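3.2 Collection of demonstrations

The demonstrations were collected with a hand-held gripper which has its own camera. The operator carries the tool and performs the task by hand, so that no robot arm has to be brought to the place of recording. We used the Mokine recording software without changes to its settings. The pads of the fingers are magenta, a colour which is rare among the objects of our tasks, and this makes the opening of the gripper easier to find in each image.

Recording took place in August in classrooms at two sites, Hanarwood and Trelell. We chose classrooms for their long tables and for the changing daylight from the windows. The objects were spread on the tables by one person and handled by another, who was not told the arrangement before. Figure 3 gives a view from the tool at a table with a power strip, its cable and several smaller items.

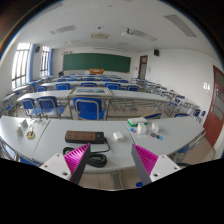
Figure 3. View from the gripper camera in a classroom. The two fingers are open in front of a power strip with a loosely coiled black cable; a small white charger block lies to its right.

In total we recorded 858 demonstrations of 13 tasks. From these we removed 179, mostly for the reason that the tracking of the tool was lost during a fast turn of the wrist. The strong curvature of the image near its borders was kept as it is, and the policy is trained on the uncorrected images.

Cables were the most difficult objects for our operators. A cable seldom takes the same form twice, and the two operators did not always grasp it at the same point. We did not try to make their habits equal. Following the procedure of Rahman, each demonstration was stored with a short written instruction, and 21 instructions were later reworded where the name of the object was not clear.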